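Four nights in Skarkby, and why we would go again

17/04/2021

I have been meaning to write up our stay in Skarkby ever since we got home, and as it was in November that we went, you can see how well that has gone. Still, a few of you asked where we slept and what it cost, so I've put the kettle on and got my notes out.

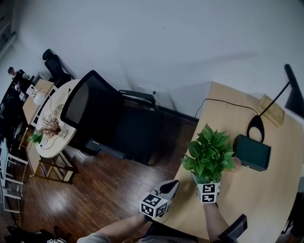
Finding the house

We stayed at the Grunemier guest house, up the lane behind the harbour. It has 16 rooms over three floors and no lift, so do ask for something low down if your knees are like mine. I found it quite by chance after the place we'd first booked wrote to say they were closing for the winter (very politely, and with the money back the same day). The bus from town drops you by the chapel, and from there it's a steady climb with a suitcase. We stopped twice and pretended to admire the view, and then of course we did admire it!

The room

Ours was on the first floor at the back, with a deep window seat and the sort of thick walls that keep the wind out of your dreams. The bed was firm, the blankets were wool and there were plenty of them. The shower took its time to warm up in the mornings, so I got into the habit of turning it on and then making the tea. We paid 606 for the four nights, breakfast included, which seemed very fair to both of us.

Breakfast

Served until ten, and they don't mind if you wander in at five to. Dark bread, soft cheese, boiled eggs, and a plum jam I have been trying to copy ever since (too runny so far, but I'm getting there). If you'd like a packed lunch, tell them the night before.

Getting about

The village has fewer than 2,000 people, and out of season most of the cafés shut by mid-afternoon. Tjoa, on the corner by the slipway, stayed open late every evening we were there and did a lovely fish soup. The lighthouse is a walk of 20 minutes along the shore path, a bit longer if you stop for shells. Take proper boots, the last stretch is all loose stones.

We've already asked about the same room for next time, and they've pencilled us in.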